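**Rundbrief der Hausgemeinschaft Flumberg, 26. August 2022**

## Treppenhaus wird gestrichen, bitte alle lesen (auch die im Vierten)

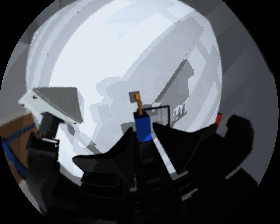
Also. Nach der Versammlung im Januar und endlosem Hin und Her ist es jetzt soweit, der Malerbetrieb Quezada hat den Auftrag und fängt Montag in einer Woche an. Zuerst Haus A, dann B, dann der Durchgang zum Hof. Wer bisher noch nichts davon gehört hat: der Aushang hing am schwarzen Brett, wurde aber wohl vom Pizzaservice überklebt.

Zur Farbe. Ja, ich weiß. Abgestimmt haben 50 Parteien, 32 für das helle Blaugrau, 16 für Cremeweiß, zwei Zettel waren ungültig (auf einem stand »egal, hauptsache nicht wieder das Grün«). Damit ist es das Blaugrau. Musterkarte liegt bei mir, kann jederzeit angeschaut werden, aber bitte nicht mehr diskutiert. Der Sockel bis Geländerhöhe kommt in einem dunkleren Ton, scheuerfest, wegen Kinderwagen und Fahrrädern. Die Decken bleiben weiß. Türrahmen macht Quezada mit, die Wohnungstüren selber nicht, die gehören zum Austausch nächstes Jahr und das ist ein anderes Thema und ein anderer Topf.

### Was ihr vorher machen müsst

- Alles raus aus dem Treppenhaus. Schuhregale, Schirmständer, Pflanzen, die Kommode im zweiten Stock von Haus B.
- Fußmatten reinholen, am besten schon Sonntagabend.
- Kränze, Namensschilder aus Salzteig usw. von der Tür abnehmen, falls sie auf den Rahmen rüberragen.
- Kinderwagen dürfen in den Trockenraum. Fahrräder NICHT, die gehören in den Keller oder in den Hof.
- Klingelschilder bleiben dran, die klebt der Maler ab.

Was am Montag um sieben noch rumsteht, kommt in den alten Heizungsraum und kann dort abends abgeholt werden. Haftung übernimmt keiner, auch nicht für die Yuccapalme.

### Ablauf

Gearbeitet wird von sieben bis halb vier, Freitag nur bis Mittag. Je Haus rechnet Quezada mit acht Arbeitstagen, dazu kommen Spachtelarbeiten im Erdgeschoss von Haus A, wo der Putz hinter den Briefkästen bröselt. Die Briefkästen werden dafür an einem Vormittag abgehängt. An welchem, sag ich noch, Zettel kommt. Die Post weiß Bescheid und gibt an dem Tag alles gesammelt bei Frau Carrasco ab, Haus A, Hochparterre links. Danke Olga!

Geländer wird geschliffen und lackiert, immer eine Seite zur Zeit, damit man durchkommt. Solange der Lack nicht trocken ist, hängt ein Band dran. Bitte das Band hängen lassen. Letztes Mal war es nach einer Stunde weg und danach hatte der Lack bis rauf in den Dritten Handabdrücke, die man heute noch sieht wenn die Sonne reinkommt.

Geruch: laut Quezada wasserbasiert, riecht also wenig. Trotzdem lüften, Fenster auf den Halbetagen bleiben tagsüber gekippt. Abends macht sie bitte zu, wer als letzter hochgeht.

Licht: Die alten Leuchten kommen runter und werden gleich durch neue mit Bewegungsmelder ersetzt. Macht die Elektrofirma Standbridge, einen Tag hinter den Malern her, Stockwerk für Stockwerk. Kann sein, dass es an ein, zwei Abenden auf eurer Etage dunkel ist. Taschenlampe einstecken. Die Melder sind so eingestellt, daß sie nach zwei Minuten ausgehen, das läßt sich nachstellen wenn es zu kurz ist. Erst mal zwei Wochen damit leben, dann Rückmeldung an mich, gesammelt und nicht jeder einzeln.

### Kosten

Kommt komplett aus der Rücklage, keine Sonderumlage. Das Angebot von Clatbridge war zwar etwas niedriger, aber ohne Geländer und ohne Spachteln, und mit Start erst im November. Beide Angebote liegen im Ordner, Einsicht wie immer nach Absprache. Wer im Protokoll nachlesen will: Punkt fünf.

Eine Nachfrage kam zu den Kellergängen. Die sind nicht dabei. Wären schön, aber dort unten muß erst die Feuchtigkeit an der Nordwand geklärt werden, sonst streichen wir in zwei Jahren wieder. Termin mit dem Gutachter steht noch aus, ich habe jetzt dreimal angerufen und einmal geschrieben.

### Bilderwand im Durchgang

Da gabs die meisten Mails. Die Wand im Durchgang zum Hof wird mitgestrichen, und zwar auch der Teil mit den Kinderhandabdrücken vom Sommerfest. Ich weiß, daß da bei manchen Herzblut drinhängt. Vorschlag von Olga: vorher alles ordentlich abfotografieren, groß ausdrucken, rahmen, und nachher an dieselbe Stelle hängen. Und im nächsten Sommer eine neue Runde Hände auf einer Holzplatte, die man bei der übernächsten Renovierung einfach abschrauben kann. Finde ich gut. Wer dagegen ist, meldet sich bis Mittwoch bei ihr, danach wird so gemacht.

Die Gemälde im Erdgeschoss von Haus B (der Hafen, die zwei Kühe) nimmt wer? Die hängen da seit mindestens drei Hausverwaltungen. Wenn sich keiner meldet, gehen sie an den Flohmarkt der Gemeinde.

### Noch kurz

Parken: Quezada braucht den Platz direkt vor Haus A für den Transporter, also die ersten zwei Stellplätze links. Ab Montag sieben Uhr bitte frei. Ausweichen könnt ihr auf die 58, da ist seit dem Auszug nichts mehr vermietet, und auf die Straße.

Aufzug läuft durch, wird aber innen mit Pappe ausgekleidet. Sieht nicht schön aus, bleibt drin bis alles fertig ist. Farbeimer fahren mit, also evtl. mal warten.

Hunde: frisch gestrichener Sockel und Schwanzhöhe, mehr sag ich nicht. Wischspuren kosten Nacharbeit und die steht dann extra auf der Rechnung.

Umzüge und Möbellieferungen bitte wenn irgend möglich verschieben. Falls nicht möglich, bei mir melden, dann schauen wir daß wenigstens das Stockwerk trocken ist. Ich weiß von einem Sofa im Haus B, dritter Stock, das ist schon besprochen.

Wer in der Zeit im Urlaub ist und noch Sachen draußen stehen hat: jemandem Bescheid geben, der sie reinräumt. Schlüssel nicht bei mir in den Kasten werfen, der wird nur einmal die Woche geleert.

Restfarbe behalten wir, je ein Eimer von beiden Tönen, kommt beschriftet in den Heizungsraum. Für kleine Macken darf da jeder ran, Pinsel bitte sauber zurück.

Gemeinsame Abnahme machen wir, wenn beide Häuser durch sind. Wir gehen einmal von oben nach unten und schreiben auf, was nicht passt. Macken vorher gerne schon notieren, mit Stockwerk dazu (»irgendwo beim Fenster« hilft mir nicht). Termin hängt dann unten an der Tür aus, diesmal hinter Glas.

Fragen per Mail oder abends nach sechs klingeln. Der nächste Rundbrief kommt, sobald der Gutachter zurückgerufen hat.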